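4. Table-top aids in the teaching of fractions

4.1 Background to the classroom study
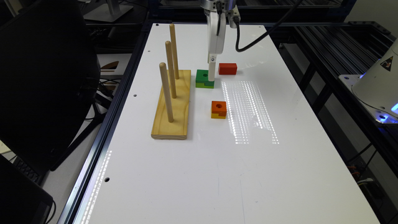 Figure 3. A wooden board with three upright dowels.

One respondent at Drumach wrote that she had given up on pegs and boards years ago, as her pupils "could do anything with the pieces in front of them and nothing at all once the pieces went back in the cupboard". Several others gave a milder form of the same view in the open part of the questionnaire, and it is a fair summary of the problem this section deals with. Teachers in the later primary years are told to use physical materials when they introduce fractions, and most of them do. What they are told less often is when to stop, and what should come between the materials and the written work.

The older literature treats the move from object to symbol as a single step. A child handles the object, draws it, and then writes the number. Our reading of the lesson records suggests that the middle part is often left out, mainly for want of time. A lesson that begins with pegs at the start of the morning has to end with a page of written answers before break, and the drawing stage is the easiest to drop.

The fraction unit used in the study was written for the Junier scheme of work, which all the participating schools already followed. It uses pegs of equal height as fixed points on which rings or blocks can be stacked. A full peg stands for one whole. The number of pieces needed to fill it gives the denominator, and the number in place gives the numerator. The same arrangement can be used to compare fractions on neighbouring pegs, which is where most of the teaching time went.

4.2 Participants and setting

The study took in 168 pupils from schools in two districts, Pinberg and Drumach. All were in the year group in which fractions with unlike denominators are first taught. The Pinberg schools are in a town and have separate classes for each year. Those in Drumach are smaller, and two year groups often share a room. We did not try to match the two districts, and the results are given separately wherever the difference matters.

Classes were placed in one of two conditions. In the first, which we call the direct condition, pupils worked with the pegs and then moved straight to written exercises. In the second, the drawn condition, they made a pencil sketch of every arrangement before writing anything in figures. The exercises, the materials and the order of topics were the same in both. Teachers in the drawn condition were asked to give up part of the written practice so that total lesson time stayed equal. This meant that pupils in that condition completed fewer written examples, a point taken up again in 4.5.

Mixed-age classes caused some difficulty. In two of them the younger pupils joined in with the peg work and were not assessed. Their teachers felt that it would have been awkward to do otherwise, and we agreed. No data were kept for these children.

4.3 Procedure

The unit ran through March. Each lesson lasted 90 minutes with a short break, except in one Pinberg school where the timetable allowed only shorter lessons and the unit was spread over more of them. Teachers kept a log in which they wrote down the start and finish of each activity and anything that had not gone as planned. The logs vary a good deal. Some run to a page per lesson, and others have little more than a tick and a time.

Pupils sat a written test before the unit, another straight after it, and a third at the end of the summer term. The items were of three types: naming a shaded part, placing a fraction on a number line, and saying which of two fractions was larger. The third type also asked for a reason in words. Items were taken from the Jelínek bank, with small changes to the wording where the original used terms our pupils had not met.

Written reasons were sorted into those that referred to the size of the parts, those that referred only to the digits, and those that could not be placed. Two readers worked through the whole set of 604 separately. Where they disagreed, the answer was read again by both together, and if they still could not settle it, it went into the last group. Most disagreements were over very short answers such as "because it is bigger".

4.4 Results

Before the unit the two conditions were close on all item types. Directly after it, both had improved, and the direct condition was slightly ahead on naming shaded parts. This was the item type they had practised most. On the number line there was little between them.

The comparison items gave a clearer picture. Pupils in the drawn condition were more likely to choose the larger fraction correctly when the denominators differed, and their reasons more often mentioned the size of the parts. A typical answer in the direct condition was that one fifth must be more than one quarter "because five is more than four". This mistake was found in both conditions before the unit. It became less common in both, but it fell further where pupils had been drawing.

By the end of the summer term the direct condition had lost its lead on naming. The gap on comparison items was narrower than in the second test, though still there. In Drumach it had almost closed. Teachers there reported that they had gone back to drawing with all their pupils in the following unit on decimals, including those in the direct condition, so the third test cannot be read as a clean comparison for that district.

The logs add some detail. In the drawn condition, teachers noted that the first lessons were slow and that many pupils spent a long time on ruling lines and shading neatly. Several asked whether rulers might be put away. By the second half of the unit the sketches had become quicker and rougher, and some pupils had reduced a peg to a single stroke with marks across it. We regard this as a useful change. A stroke with marks across it is very nearly a number line, and a few pupils turned it on its side without being told to.

4.5 Discussion

The results give modest support to keeping a drawing stage between handling and writing. The drawn condition did at least as well on most items despite less written practice, and did better on the items that ask for some sense of how large a fraction is. The effect was not large, and it depended on the type of question.

There are other ways to explain it. Drawing takes time, and pupils who draw an arrangement look at it for longer than those who do not. It may be that any task which kept them looking would have done as well. A spoken description to a partner, for instance, was used by one Pinberg teacher on days when paper was short, and her log gives no sign that those lessons went worse. We have no data that would separate the two.

The materials themselves may also matter more than we allowed for. Upright pegs lead the eye towards height, and a child who compares heights can get the right answer without thinking about parts at all. Flat materials, such as strips or circles, put the parts side by side. Whether a drawing stage would help as much with those is an open question -- the peg drawings turned into number lines rather easily, and circles would not.

Finally, the teachers' own views should be given some weight. Those in the drawn condition were asked at the end whether they would keep the sketching. Most said they would, but for fewer lessons and without rulers. Those who would not keep it gave lack of time as the reason. Section 5 looks at how the unit might be shortened without losing the comparison lessons.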